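Automation and Everyday Work
Handout 8: Can Machines Do Chores Yet?

Instructor: Deepika Kulkarni
Laboratory sections: Cathal Brennan, Jhosep Montoya

Students should read this handout before the laboratory section and bring a written answer to the first discussion point.

1. What counts as a chore

For the purposes of this course, a chore is a short task that an adult can learn by watching it once. Folding a towel is a chore. Clearing a workbench at the end of a shift is also a chore, and so is returning a roll of tape to its place. Welding a car door is not, although machines have done it well for decades. The welding robot meets the same door in the same position all day. The person clearing a bench meets a different bench every time.

2. The shop-floor case

Small packing and repair shops are a useful place to study the question. The objects are ordinary, the surfaces are mostly flat, and the work can be stopped without harm. Even so, a bench holds items that behave in very different ways when touched. A roll of tape may be lifted by its rim or through its center. A lidded plastic container must be gripped firmly enough to move but not so firmly that the lid bends. A tool with a cord brings its cord along.

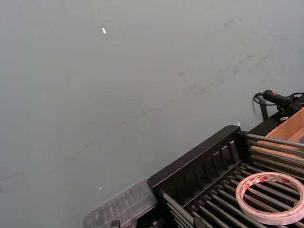

Clear plastic deserves separate attention. Depth sensors often return poor readings from it, and a system that depends on them may reach too far or close on nothing. Rollers raise a second problem. An object set down on free-turning rollers can shift after release, so a placement that was correct when the fingers opened may need to be checked again.

3. Reading the evidence

The assigned report by Declan Brunton covers the Truslow trials, in which an arm was asked to tidy a packing station. Of 2786 attempts, 53 percent ended with every item in its assigned place and no help from the operator. Students should note how the report defines an attempt. Trials in which the operator moved an item before the start were counted, while those stopped by a software fault were left out. Murray Pearce's reply, also assigned, argues that the second group should have been included.

Neither author gives the time taken by a person doing the same work. Without that figure, the report can tell us whether the task was completed, but it cannot tell an employer whether the machine is worth buying.

4. For discussion

Choose one chore from your own home or workplace and state what a finished result looks like.

Identify 2 points at which a machine would need to notice its own mistake, and describe what it should do next.

Written answers should not exceed one page and are to be handed in at the start of section.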